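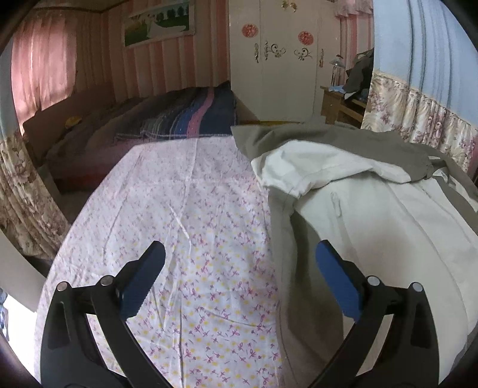

Why do we record the folding task by hand first, before the robot arm tries it?

Because the arm learns from our hands. The program copies what it was shown, so the recordings must contain the movements we want, at the speed we want, and also the small corrections that a person makes without thinking. If the recordings are poor, more training time will not repair them.

Course handout, Project Unit 5: Handling of soft objects
Instructor: Normand Bélanger
Revised 15/05/2022

1. What this unit is for

In the previous units you worked with blocks and cups. These objects keep their shape when you take them. A garment does not. When you lift one corner, all the rest moves, and it never lies the same way two times. For this reason the methods of Unit 3, where we calculated one grasp point from the outline, will give you weak results here. You may try it, and two groups last year did try it, but please write in your report what happened.

The student project of this unit is called Isa. Each group collects its own recordings with the hand-held gripper, then trains a small policy, and at the end we run it on the Petrenko arm in the lab.

2. Where to record

Part of the recordings must be made in real rooms. A bed is a good work surface. Please do not tidy the room especially for the project. Patterned sheets, curtains, striped wallpaper and furniture behind the bed are all welcome, and light that comes through a curtain is welcome too. A policy which has seen only our gray lab table is confused very quickly by flowers on a sheet.

Ask the people who live with you before you record. No faces, no letters, no screens.

3. How to record one episode

Lay the garment on the surface in a loose way. It can have folds in it.

Start with the jaws wide open and both pads visible to the camera. Wait one moment before you move. We use this moment to find the start of the episode.

Approach from the near side of the bed. Close the jaws on the edge of the cloth and take only the garment. With a thin sheet it is easy to pinch both layers, and then the sheet comes up together with the garment. When this occurs, open the jaws, go back, and continue in the same episode. Do not delete it. These corrections are useful for training.

Finish with open jaws, away from the cloth.

Each group needs 300 episodes. Divide them between at least 5 garments and more than one room. Groups which did everything with one T-shirt have lost points in the past.

4. A note about color

Light cloth on light cloth is the difficult case. A white garment on a pale sheet has a border which is hard to find, even for the person who marks the data. Shadows inside a fold help sometimes, but a crease in the sheet can look the same as a hem. Include this case on purpose, and keep it in a separate folder with the name "pale", so that we can test on it alone.

Dark cloth has a different problem: the black parts of the gripper become difficult to separate from it. The blue pads are easier to follow.

5. Labels

We use the Cillent tool, as in Unit 4. For every episode you mark the first contact, the closing of the jaws, the release, and the result (folded, partly folded, failed). "Partly folded" means that one edge is in place and the other one is not. If two members of the group disagree, write both opinions in the comment field and bring it to the Ivell room, where we discuss such cases together at the end of the lab.

6. What to hand in

The recordings, with the labels
A report of 6 to 8 pages, figures included
A short table with your results on the normal set and on the "pale" set

The report should describe your failures with the same care as the good runs. Write which garment it was, where the jaws closed, and what you changed after.

The grippers must be charged before you return them to the Ivell room. Please check also the joint pins, as they become loose with use. The small screwdriver is in the top drawer.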